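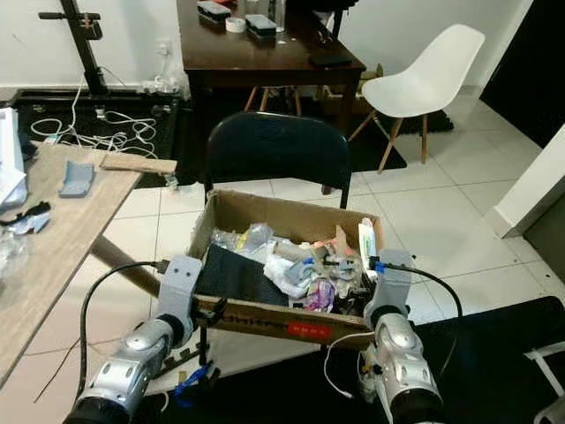

**GISWOOD, 8/7/25** -- Good news if you've been paying for mailing tape by the mile like me: the swap shelf at the Brunton Street library is back, and it's bigger! It closed in June when the roof over the reading room started leaking, and I really missed it (my hall closet did too).

The new one is in the old map room, with 14 shelves instead of five. Same rules as before -- bring something clean that works, take something you'll use. You can leave up to three things per visit, and no paint or car batteries, please. I dropped off a desk lamp and came home with a bread pan and a jigsaw puzzle, so I'm calling that a win.

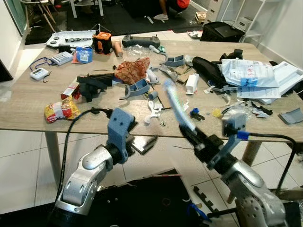
One reader wrote in to say the old shelf was always picked over by noon, and could the library please hold some things back for people who work days. I asked at the front desk, and they're trying late hours until 8 p.m. through the end of the month.

The number 41 bus stops right outside, which helps if you're hauling a box,

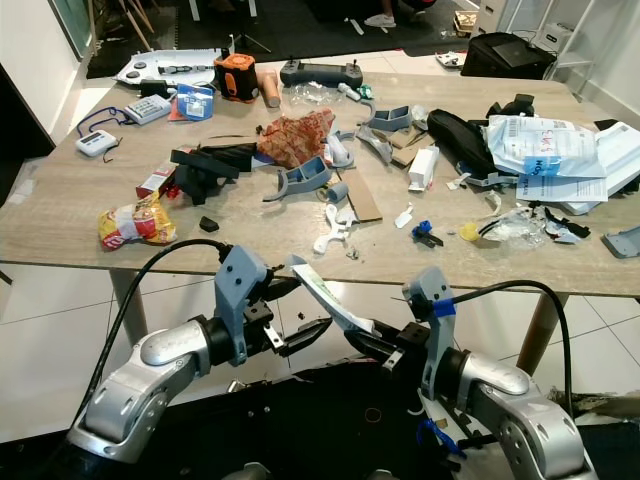 and there's parking behind the Medier bakery after four. Bring your own bag, they've run out.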